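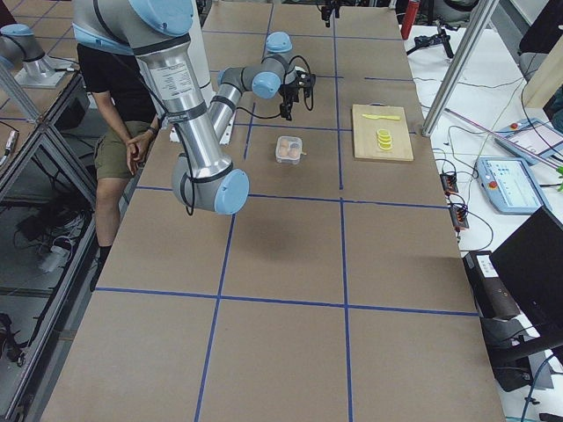 Re: Break-ins on the Avau side

29 September 2018

Hi all,

Replying to the whole list as several of you wrote to me separately with the same questions. The earlier message is quoted so that newer members have it.

> Has anyone else on Kettler Street had their shed or garage
> opened this week? Ours was done overnight. They took a
> brush cutter and two bikes and left the side gate open.
> Next door lost a toolbox. I reported it at the Grirko
> station this morning and was given an event number,
> but no officer has been out yet. Does the list want
> to put together one report, or should we each do our own?

Each household should do its own. I asked at the counter and was told that a combined report from a neighbourhood list can't be used, as every theft needs its own event number. Your insurer will ask for that number too. If you already have one, you can ring and add details to it later, including serial numbers.

So far I have heard from nine households, all between the creek and the Beteck depot. Most of the sheds were not locked. One garage had its side door forced and the lock will have to be replaced. No one has reported anybody entering a house.

A resident at number 28 heard a vehicle idling in the back lane and saw a light-coloured ute leave without its headlights on. The resident at 40 heard it as well but didn't get up. Both have passed this on to police. Please don't post guesses about whose ute it was — there are plenty of them around here and last December's thread got out of hand.

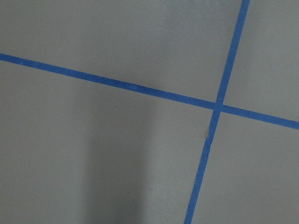
Do I need to make a report if nothing was taken?

Police still want to hear about it. A forced lock or a gate left open helps them work out which way the offenders came through, and it can be reported by phone without an officer attending.

Camera footage is the other thing they asked for. If yours faces the lane, save a copy before it records over itself, and check that the clock on it is right. Keep the original file and give police the copy. Please don't send clips to the list, the attachments bounce for half the members.
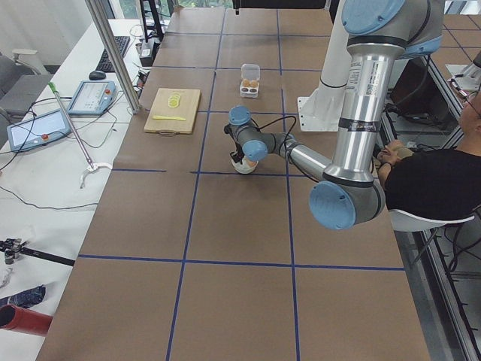
Lane lighting

The light behind number 29 is still out. I have reported it to council again and quoted the earlier request. If you live along that stretch, please lodge your own request as well and mention the break-ins.

Regards,
List moderator, Avau Residents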